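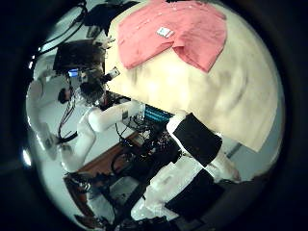 Last changed: February

Section 3. Planning and budgeting before you order

Read this before you sign the quote. Most of the calls we get in the first month are about stuff that should of been in the budget and wasn't. Applies to two-arm garment handling cells, Jelness base package. Single-arm people skip to step 4.

3.1 Before you start

Have on hand: floor plan with outlets marked, door widths, name of whoever signs for spend, one bag of the real garments you plan to run. Real ones. Not samples from the vendor.

3.2 Steps

1. Pick the garment list first. Shirts with buttons and sewn-in tags, plain cotton, big sheets. Write them down. The gripper quote depends on it and Cladwood will not requote for free once the order is in.

2. Measure the floor. The base package needs 51 square feet clear, arms at full reach. Add a walkway. Don't count the space behind the door.

3. Decide on the work surface. A padded form with a cloth over it is a separate line on the order form. Order two covers. Smudges show up fast on cream cloth and you'll want one on while the other is in the wash. A shirt should lie flat on top with room to spare, see photo at top.

4. Power. One dedicated circuit per cell. No extension cords. Get the electrician's price in writing and put it in the budget now, not under "misc".

5. Cabling. Budget for cable sleeves and wall clips. Base package ships with cables only. Sleeves are $8 each from Grasso, order more than you think.

CAUTION: Hanging cable loops near the arms can snag. Power off at the wall before you move or tie back any cable. Do not reach in between the arms to free a cable while the cell is live.

6. Wrist parts. Clear plastic wrist pieces count as wear items. Put a spare set in year one. Dardo Yáñez keeps the current part list, ask him for it, the one in the printed binder is old.

7. Wrist cameras. The small camera gives you a round picture with black corners. Normal, no need to order a different lens. You do need storage for the recordings — price it for a full year.

8. Training. Two operators minimum. $427 per seat, billed by Flusine seperately from the hardware. Will not show on the Jelness quote.

9. Hold back $300 for small parts. Fasteners, tape, fuses, garments for practice. Don't let anybody fold this into shipping.

10. Send the finished sheet to Jocelyn Dagdag. She checks the math, Domingo Zapata signs. Nothing gets ordered before both.

NOTE: Leased cells — steps 4 and 5 are still yours to pay. The lease covers hardware and wrist parts only.

3.3 Lead times

Ask for the date on the arms and the date on the controller. Two different dates, usually. Book the electrician for the week before the earlier one. If the controller slips, leave the arms crated.

3.4 If the quote comes in over

Drop the second work surface before you drop a training seat. Do not cut spare wrist parts. Questions on leasing go to Brendan Ó Néill, mornings are best.

Go to Section 4, Unpacking.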